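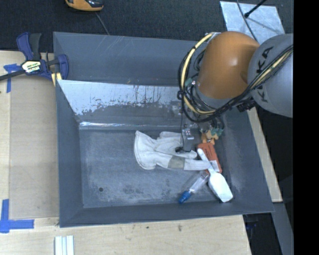
Ferhat Yaman
Controls and safety writer

The stop came in February, a little after four in the afternoon, in the mixed-item picking cell at Manole. The arm had closed on a work glove at the bottom of the bin and started its lift. It then drove sideways into the wall hard enough to trip collision detection. The bin moved. The arm did not recover on its own, and the cell stayed down until the next morning.

Demetrius Iwasaki, who was the integration engineer on the cell, wrote the fault report. We spoke by phone and went through it in order.

"The log says external torque limit exceeded on axis five," Iwasaki said. "That is the symptom. If you read only that line you go looking at the gearbox, and we did lose two hours on the gearbox."

The cell picks single items out of a deep bin with sloping walls. Items are mixed on purpose: gloves, boxes, bottles, a plastic scoop. Most are rigid or close to it. The glove is the only one that can be under another item and on top of it at the same time.

According to the report, the finger had taken hold of the glove near the middle. One glove finger was trapped beneath a box. As the arm rose, the fabric pulled tight and the box tipped against the sloped wall. The planner had computed the exit path from the shape of the glove alone, as it lay before the pick.

"The software thought it was carrying a flat thing that weighed almost nothing," he said. "It was towing a box. The load estimate came in 200 milliseconds after the lift started, and by then the lateral move had been released."

I asked why the lateral move did not wait for the estimate.

"Cycle time. Somebody had overlapped the two moves. On rigid parts it worked for 4000 picks, so there was no alarm history to argue with."

The contact itself was minor. A scrape on the wall, which was already worn, and a bent fingertip. Iwasaki is more concerned with what followed. The bin had been clamped at the rim and its position marked on the table with tape. After the collision it sat 7 millimeters off the marks. The operator cleared the fault, jogged the arm out, and was ready to restart in automatic.

"The controller would have let him," Iwasaki said. "It had no input that knew where the bin was. The tape knew. He looked at the tape and called me. I would not put that in a risk assessment as a protective measure."

There was a second finding. With the arm up and stopped, the glove was still in the grip and still under tension. The operator's first thought was to reach in and pull it free. The gate was open and the drives were off, so the arm could not move. The gripper was still supplied with air.

"Drives off does not mean the finger is off. The air stayed on by design, so you don't drop the part. That is correct for a part. For a person with a hand down in the bin it is stored energy, and our procedure had one sentence on it, on page eleven."

Nobody was hurt. The operator used the manual release and let the glove drop.

The gearbox check is in the report as well, with no defect found. The hoses and cables along the wrist were inspected for chafing where they loop around the joint, and one tie was replaced. The fingertip was swapped for a spare from Celtik and the tool center point was measured again.

Four changes were made. The lateral move now waits for the load estimate. If the estimate exceeds the expected item mass by more than 700 grams, the arm lowers, opens and takes a new image. The bin position is checked against a reference after every collision stop, and automatic mode is locked out until it passes. The air release moved to the first page of the recovery procedure.

The wait costs time on every pick. Iwasaki would not give the figure but said the customer had asked for it to be removed for rigid items, and that he had refused.

"You would need to be certain what is attached to the item before you lift it. Put a strap or a bag in there and you have the same fault again."

The cell was released after a run of 1000 picks with gloves placed under other items at the start of each batch. The lift was aborted 31 times during the run. There were no collision stops. The axis five torque limit was left at its original value.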